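Feb 9, 2020

I promised in June that I'd write up my thoughts on the sidewalk robot guidelines once I'd read the whole thing, and then the draft arrived and it was 148 pages long, so you'll have to forgive me for taking the slow road. I read most of it at the kitchen table with a pencil (Roya Hassanpour lent me her copy with the tabs already in it, bless her) and I came out the other end liking it more than I expected to. Whoever at Emance did the writing clearly cares about people who have to share a walkway with these little delivery carts, and I want to say that first, before I start grumbling.

The good parts, then. There's a rule that the cart gives way to anyone on foot, always, whoever got there first. I love that one. It's short, you could paint it on the side of the machine, and a child would understand it. There's a long section on stopping, and it asks that the cart come to a full stop when it loses track of a person it was following a moment earlier, which is just what I'd want if the person were my mother stepping behind a parked truck. And there's a weight limit of 100 pounds with the load in, which seems sensible to me, although Yakubu Okoro thinks it's still too heavy for anything that might roll onto somebody's toes. We went back and forth on that for most of an evening and I can't say either of us moved an inch!

Now the grumbling. Chapter two begins with the words "the walkway," and from there on everything hangs off that walkway. The cart keeps to the right-hand side of it. The cart crosses at the marked crossing and waits behind the line. The cart measures its clearance from the building side. I kept writing "which walkway?" in the margin until my pencil went blunt. On plenty of streets I've known and loved, the paved strip by the wall is broken up or has a motorcycle on it, and people walk in the road as a matter of course, along with everything on wheels. No lines are painted anywhere. A cart that followed the draft to the letter would either refuse to leave the shop or would try to climb up on the rubble, and I don't know which of those I'd rather watch.

Yakubu did some testing on the Nukumitz, the small one with the flat lid, and he told me the curb was what kept him up at night. A tidy curb is easy. You write down a height and tell the machine not to go over it. A crumbling curb with a gutter beside it is a different animal, and the draft gives it two sentences, both of which tell you to consult the site survey. Well, who is doing the survey, and how often? A slab can crack between one visit and the next.

So here is what I put in my comments, for what it's worth. I asked for a rule about shared roads, where the cart drops to walking pace and stays there as long as people are on foot in the roadway. I asked that a person standing still at the edge of the road be treated as a person who might step off it, especially one who is looking down. I asked for parked motorcycles to get their own line in the list of obstacles, with room left for somebody to get on, or wheel one backward. And I asked for the seated people to be remembered, since a body in a chair in the shade of a shopfront is low and still and easily mistaken for a pile of stock. Roya added a note about feet, sandaled feet in particular, sticking out near the curb. It's a very good note and I wish I'd thought of it.

I also asked them to put street photos in the next version. The draft has lovely clean diagrams and I'm sure someone worked hard on them, but every street in them is wide and flat with a little round tree. 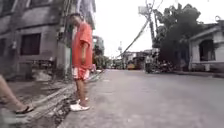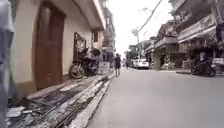
*Curb and gutter on the left, parked motorcycles, wires overhead, and people on foot, in both.*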